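Refilling the tip boxes, and why I love it

17 June 2023

I have a favourite job in the lab and it's the one everybody else leaves until the end of the day: refilling pipette tip boxes! Give me a bag of loose tips, an empty rack and a podcast and I'm happy for ages (the podcast is optional, the tea stays outside).

When I started out I bought everything ready-racked, and the pile of empty boxes in the cupboard got silly. I had 16 of them stacked behind the gloves before Morena Cirillo asked whether I was building a fort. So now I keep the good ones, the ones with a lid that opens right back and a hinge that doesn't snap, and fill them myself.

My method is very simple. Lid open flat, box square to the edge of the bench, then one row at a time from the back left corner. I used to start in the middle and hop about, and I always missed a hole. Rows are so much calmer. Then lid down, strip of autoclave tape, date in pencil, done.

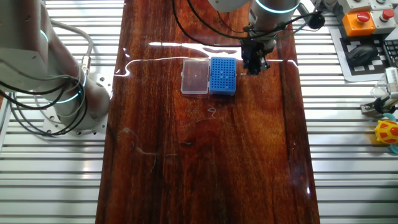
Cosimo Bianchini wrote to say that he goes by columns, never rows, and that a coloured rack is worth hunting for as he can spot a gap in it far more quickly than in a clear one. I'm with him on the colour! Blue is my favourite by miles. Columns, though, I'll have to try on the next bag.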